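Second gripper for the bench, worth it?

hrothe
April 2019
We run one Haberkorn gripper and I have until Friday to say whether we want another. Quote is 1,716 each, mounting plate included, cable set not. The rep keeps saying two hands "opens up" the drum task. I'm not convinced we've used up the first hand yet.

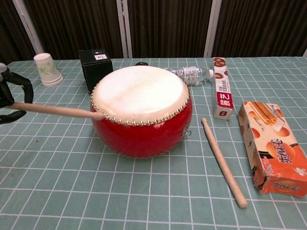 Drum task, one stick in the gripper, the other on the cloth.

Skullport14
Don't buy it. You'd be paying 1,716 so the second stick has a ride. What does your one gripper do on rhythm right now? If it can't keep time alone, two of them will be out of time together.

hrothe
Fair. It holds the stick fine. Timing is all over the place and I haven't had a free week since January to look at it.

joscha_w
Disagree with Skullport. Lead time from Sturport was 14 weeks for us. If you wait until you "need" it, you lose the summer. And ask what the cables cost, ours came as a separate invoice and I had to go begging.

Skullport14
14 weeks is a reason to get your timing fixed first. Also does that price cover spare fingers? Drumming is a lot of little knocks.

joscha_w
We're on our first set after 6 months. But we mostly pick up boxes, so who knows.

hrothe
Spare fingers aren't on the quote. I've written to the rep and asked for a loaner too. Not holding my breath.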